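4.2 Recording a Two-Arm Bagging Session

Welcome back! By now both arms should be homed, and the Trallereo recorder should be showing a steady feed from each camera. Bagging is the task we used to develop the Tundley method, so this section takes it slowly and tells you along the way what we learned. If you only want the settings, they are at the end, in steps 7 and 8.

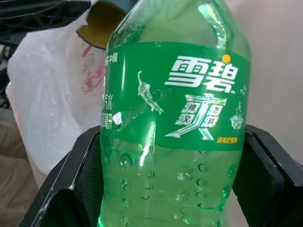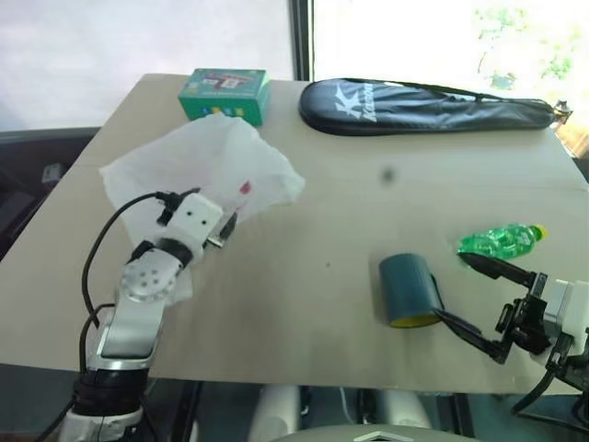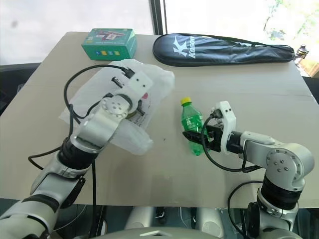

Figure 4-3. The bagging task with the green bottle. The first view is from the gripper camera; the other two are from the head camera.

1. Lay out the objects. Put the plastic bag toward the left arm and the bottle toward the right arm, and set the larger things (the box, the racket bag) along the back edge of the table. The exact spots don't matter very much, and in fact you will want to shift them a little between episodes, but please keep the bag within easy reach of the left gripper.

2. Check the light. A bright window behind the table is fine. Lock the head camera's exposure on the tabletop before you begin, and leave it locked for the whole session.

3. Start the recorder, wait for the tone, and bring the left arm to the bag first. In the Tundley method the left arm is the "holding" arm and its job is to keep the plastic steady. Move slowly here – thin plastic slides further than you would think.

4. Bring the right gripper to the bottle with the fingers wide open, and close on the middle of it. The gripper camera is your best guide at this point. You want a finger on each side of the bottle and the label more or less filling the view.

NOTE: If the bottle is lying down, you may grasp it from there or stand it up first. We recorded both, and the policy did better when it had seen both, so please don't throw away the episodes where the bottle falls over. Mark them "recovered" and carry on.

5. Move the bottle to the bag, lower it in, and open the fingers only when the bottle is resting on something.

CAUTION: Watch the cables on both arms whenever the wrists turn. A loop that catches on the table edge can pull a connector loose, and the recorder will go on happily saving a frozen picture. Press Pause, free the cable, and begin the episode again.

6. Press Save, return both arms to the home pose, and rearrange the objects for the next episode.

7. In Trallereo, open Session > Sampling and set the phase split to 2. This cuts each episode at the moment the right gripper closes, and the Czerwiński weighting (see Appendix B) is then applied to each part separately. Without the split, the long approach drowns out the short and much harder placing motion, and you will see an arm that reaches beautifully and then dithers over the bag.

8. Set the episode target. We trained our reference policy, Grustedska, on some 1,000 episodes, but it was already usable well before that. For a new bottle or a new bag, 39 extra episodes with 6 different layouts were enough in our tests to bring it back to its earlier level. Spreading the layouts out helped more than adding episodes to a single layout – do keep that in mind if your time at the table is short.

NOTE: The gripper view and the head view are saved as separate streams. Run Check Sync before closing the session, as they can't be lined up again afterward.

Continue to 4.3, Reviewing and Trimming Episodes.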